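4.2 Prize stickers and what readers do with them

We turn now to the part of the study that gave us the most pleasure to carry out, and perhaps the most trouble to write up, namely the long conversations we had with library borrowers in Zindden and Clidden about the translated novels they had taken home after the Iwasaki Prize was announced. All 72 borrowers had been sent the same short letter in July, and all of them had borrowed at least one title from the Furari list of fiction in translation.
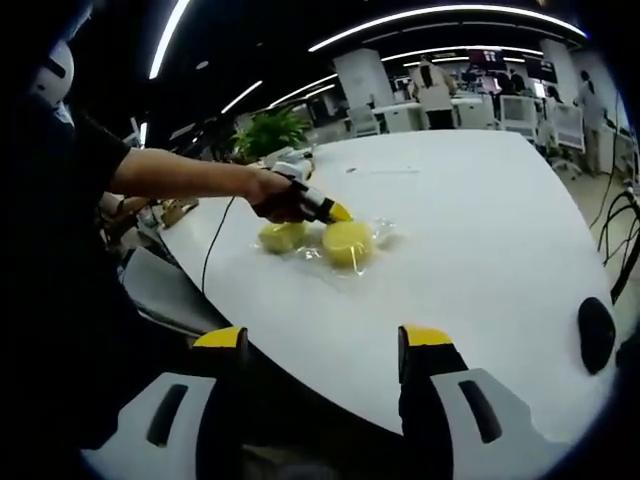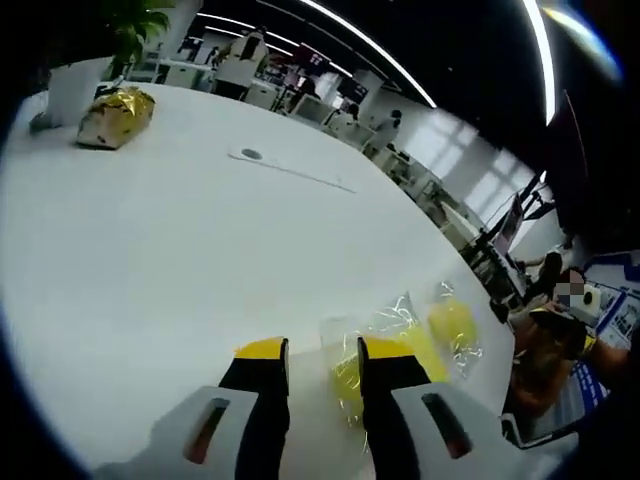
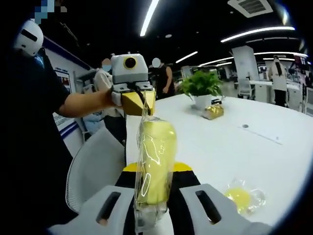
Figure 3. Hand-held grippers with yellow or gold-coloured tips, three views.

One borrower in Clidden told us that the sticker on the cover had made her feel she was being set homework, and that she had peeled it off on the bus before she would let herself read the first page. She went on to say that she loved the book, and had since bought a copy for her sister, but that she would have loved it sooner if it had been left alone. We quote her view at the start because it came back to us, in gentler forms, over and over again, and because it sits so awkwardly beside the loan figures given in section 3, where the prize seems to do a book nothing but good.

A good many borrowers spoke of the prize as a sort of permission. They had walked past the translated shelf for years, they said, and the sticker gave them a reason to stop. Others (and these were often the heavier readers, the ones who went home with a full bag each fortnight) were a little suspicious of it, and wanted to know who had chosen the book and whether the judges had read it in the original language. We had no good answer to give them, and we said so. It does seem to us a fair thing to ask, and one that earlier work on prizes has tended to leave to the publishers.

The translator's name was another matter that we had not planned to raise, but which borrowers kept raising for us. In Zindden the branch had put it on the shelf card, under the author's, and people had noticed. Several had gone looking for other books by the same translator, sometimes from quite another country and century, and had been surprised and rather pleased to hear what they felt was the same voice. In Clidden the card gave only the author and the prize, and hardly anyone there mentioned translation at all until we asked. We would not want to build too much on a shelf card. The two branches differ in other ways, the Zindden one being larger and open later in the evening, and its staff are great talkers about books.

Older winners fared less well than we had hoped. Of the 3 earlier prize novels still in stock, 2 had not been borrowed since the previous summer, and borrowers who had enjoyed the new winner were mostly unaware that the others existed. When we described them, people were warm and curious, and a few wrote the titles on the backs of their letters. Whether they then went to the desk and asked for them is taken up in section 4.3, which draws on the reservation slips.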